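Subject: Re: [trondholm-choir] Benefit concert, where are we

> Can someone tell me whether the September benefit is still on? I have
> sold tickets to my dentist and both his hygienists, and they are
> starting to ask while my mouth is full. Also, is Sirance still
> opening, or did they want a fee after all?

Still on. Tell the dentist doors are at 7.

Sirance are opening for free, on condition that they get the good microphone. We own one good microphone, so the choir will be singing the first half at a natural volume. Altos, please plan ahead.

Ticket sales stand at 154, with 51 more promised by people who "just need to check with their husband." The hospice has had $3545 from us so far, counting the bake sale, and we told them we would send another 1000 before the concert. The Jara piece is staying in the program. I have heard all the objections to the Jara piece, several of them during the Jara piece.

Still to settle, in no special order:

1. Parking. The lot behind Plomevum Hall holds far fewer cars than the hall holds people. Carpool, and put the basses in the back.

2. Things for the raffle and the white elephant table. Bring them to rehearsal, clean, with your name on the bag. 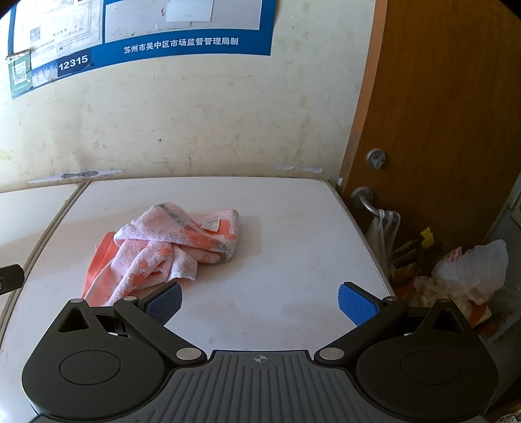
3. Black folders. Navy is not black. We went over this last year.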